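Project updates / Drarkham Guest House

July, by Asanka Bandara

Progress report to the Selvanayagam Fund: safer floors in the entrance hall and bathing rooms

This report covers the second part of the work. The first part, the grab rails, was finished before the last report and I do not repeat it in detail. The rails are in use and one loose bracket on the upper floor was fixed.

The main subject now is the mats. As you know, the ground floor of the house is polished marble, gray with white veins, and it was laid long before we started to receive older guests. We do not have permission from the owner to cut or roughen the stone, so we decided for loose mats with drainage holes. We ordered 43 mats from Bokovlow. All are delivered except 2, which came with a torn corner and were sent back. The supplier has promised to replace them without cost.

Before placing all of them, we tried the mats on the marble in the hall. The question was mostly which way to lay them and how far from the door. The mats are wider than they are deep, and we lay them with the long side across the walking direction, so that a guest meets the bumps with the whole foot. 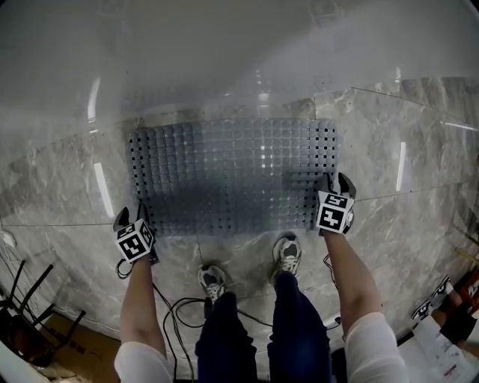
The gray color was chosen by the housekeeping staff. I first preferred blue, as it is easier to see for guests with weak eyes, but they were worried it would look like a swimming pool. We agreed to put a strip of colored tape on the floor in front of each mat in the bathing rooms only. The tape is not yet bought.

Cleaning takes more time than we planned. Dust and hair collect in the small holes, and a mop does not reach them. The staff now lift each mat on Thursday, wash it with a soft brush and let it stand against the wall for 30 minutes. I ask that the brushes may be paid from the amount left for small tools.

We have spent 441 from the line for transport, a little over the plan, as Bakulard increased the price for the second delivery. The other lines are within the budget.

Still to do: the replacement mats, the tape, and a short instruction sheet for new staff. I will send the receipts with the next report.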